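Ivholm House Residents' Association
Minutes of the kitchen and common room meeting, Jul 17, 2023

In attendance: Dagný Bergmann (chair), Booker Rosenthal, Kári Steinarsdóttir, Gisela Riquelme (minutes). Oddur Baldursdóttir sent regrets and a two-page letter about the refrigerator. The letter was accepted as read, which it had not been.

The April minutes were approved after Booker had "heated" changed to "spirited."

1. The counter
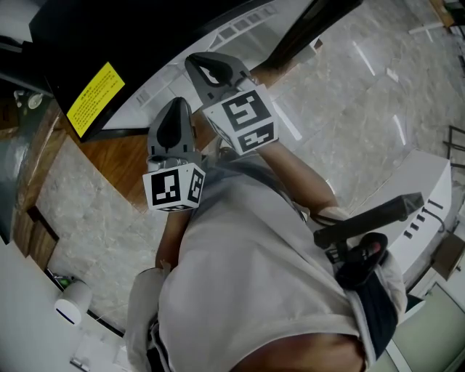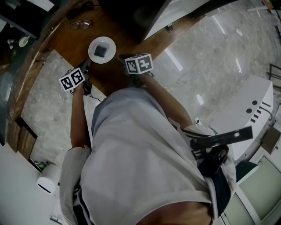 Dagný opened with the counter, as she has at every meeting since she took the chair. The curve is handsome and everyone agrees it is handsome. It also means that nothing with a straight back will stand against it, and the new bread box from Derine has now been returned. Kári proposed that we stop buying things for the counter. Carried, with Booker abstaining on behalf of the bread box.

Plates. The rule remains that a plate left out overnight belongs to the house. Gisela asked whether this covers a plate with something still on it. Long discussion. Agreed: the plate belongs to the house and the something belongs to whoever put it there, in perpetuity.

Eyeglasses. The counter is where people set down their glasses, and then it is where people set down soup. Kári offered a shallow dish for the purpose. Booker said he would put his keys in it. Dagný said that this was how the last dish ended. Kári will bring the dish anyway.

2. The floor

Pridano quoted $3,393 to sand and oil the wood floor in room 101 and the hallway. The quote does not include moving the furniture. Booker knows a man who would do it for less, but could not say how much less or, when pressed, the man's last name. Gisela to ask Pridano for a price on the common room alone. Until then, felt pads on all chair legs. There are 13 pads in the drawer, and the chair ruled that this was a start.

3. The refrigerator

Oddur's letter was now read aloud by Kári. Its main points are that the top shelf is his, that the top shelf has always been his, and that he forgives whoever took the mustard. Booker said it was very good mustard. The chair asked that this not be minuted.

4. Music while cleaning

Dagný plays Bach. Kári would like something with drums. Agreed to alternate by room: Bach in the kitchen, drums in the hallway, and the doors kept shut.

5. Any other business

The kitchen clock is 6 minutes fast. Gisela moved to correct it. Booker said he has relied on those minutes for years and would be late for everything. Motion withdrawn.

Actions
Kári: dish for eyeglasses.
Gisela: Pridano, new quote. Reply to Oddur, kindly.
Booker: felt pads, and a jar of mustard.
Dagný: measure the counter again.

Meeting closed when the kettle boiled. Next meeting to be set once Oddur has been consulted in writing.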